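Gripper trial, pre-run and post-run checks. Cell 2, burger assembly task.
Date: 9/9/26
Checked by: Ilir Stan. Comments by Stojan Stan unless marked.
Units on trial: Gedow two-finger, Mukura soft-finger. Same arm and same Ren controller for both.

## A. Before power-on

- [x] E-stop pressed, released, reset. *Works. The button by the door is still too stiff for my liking.*
- [x] Air line to Mukura holds pressure. *Held. The sales sheet says it always will. We'll see in a month.*
- [x] Finger pads clean and seated.
- [ ] Guard door switch stops motion. *Stops it, but late. I'm not ticking this until Bestora sends the new switch.*
- [x] Tool changer locked, pulled by hand.

## B. Work area

- [x] Tray flat on the counter, paper lying inside the rim.
- [x] Organizers can't slide when pushed. *They can if you push like you mean it. Ilir says the arm never will. I've heard that about other arms.*
- [x] No chips or sharp spots on the dividers.
- [x] Spare paper within reach of the operator, outside the fence.

Where the food sits matters more to this comparison than either vendor admits. Most of it is stored on edge, so the fingers have to get down between clear dividers, and clear plastic is the last thing I'd pick for a camera to find.
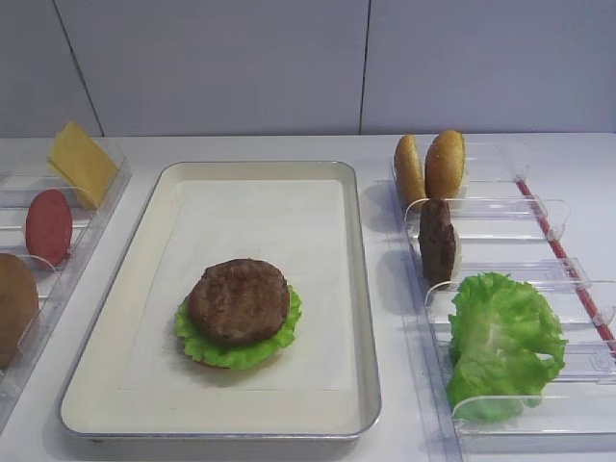
*Item C3: patty on lettuce in the tray, cheese still in its slot.*

The lettuce is wider than the patty, so any grip on the stack from the sides meets leaf first. Score the leaf separately and don't let a good patty grip hide a torn one.

## C. Gripper checks, both units

- [x] C1. Speed limited to 200 mm/s near the tray.
- [x] C2. Fingers open fully inside a slot without touching a divider. *Mukura yes. Gedow touches on the way out. Ticked for Mukura only.*
- [x] C3. Release over the stack without dragging the layer below.
- [ ] C4. Cheese lifted without folding. *Open for both. I don't accept "mostly flat" as a result.*
- [ ] C5. Same result after a tool change. *Only tried once. Once is an anecdote.*

## D. Records

- [x] Log saved under run 191.
- [x] Cycle counter read at stop: 967.
- [ ] Drops written down by item. *The log has 9 drops and doesn't say what was dropped. Useless for choosing a gripper. Fix the form before the next run.*

Ilir's note: Gedow is faster, and with narrower pads I think it passes C2. I'd like to keep it in the trial.

Reply: Fine, but the pads get fitted first and C2 is repeated from cold. Guard door switch stays open and no unattended runs for either unit until it's closed.

Signed: I. Stan, S. Stan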